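Speaker notes: medical deferment records and how to read them
Session 3, afternoon block. Speaker: Iddrisu Arthur

Opening

Thank Raimo Keskinen for the introduction. State the scope at once: draft board paperwork, local level only. No presidents, no policy history. Those who want the lottery itself should stay for Inese Žukauskas at 4:30.

The question for this talk is narrow. When a man was classified unfit, what was written down, by whom, and what is left of it?

What a file contains

Start with the difference between the ledger and the file. The ledger gives a name, a date of birth, a classification and the date it was assigned. The individual file held the letters, the exam forms and any appeal. In most places the ledger was kept and the file was destroyed. Say this twice. People come to the desk expecting a doctor's letter and get one line.

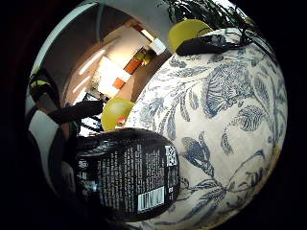 The Vurbridge collection is useful as it has both. It holds ledger pages for 3000 registrants, and for 39 of them some medical correspondence turned up in a county storeroom - mostly carbon copies, a few originals. Ghislain Melnyk did the matching by hand and should be credited.

Point out that the 39 are not a sample. They survived by accident of storage. No rates should be drawn from them.

Reading the codes

Go slowly. Explain 1-Y and 4-F. 1-Y meant qualified only in time of war or national emergency, and the class was dropped in 1971. 4-F meant not qualified for service. A man could move from one to the other with no new exam in the record. Auditors of the files often read that move as a second medical finding. It may be purely administrative.

Mention student deferments (2-S) briefly. Many men held a 2-S first and a medical class later. The order matters, and the last line on the page tells you little without the lines before it.

Pause for questions on codes only. Hold the rest.

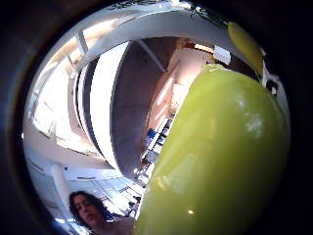 What the records cannot show

Motive. The form records a condition and a decision. It does not say if the man wanted to serve, or if the doctor was a family friend. Aksel Dalsgaard disagrees with me in part and thinks repeat letters from one practice are evidence of something. Give his view fairly - he will be in the room.

Privacy. Names are masked on the slides. Requests for copies go through the Hallgrímsson reading room, in writing. The next batch of scans is due in June.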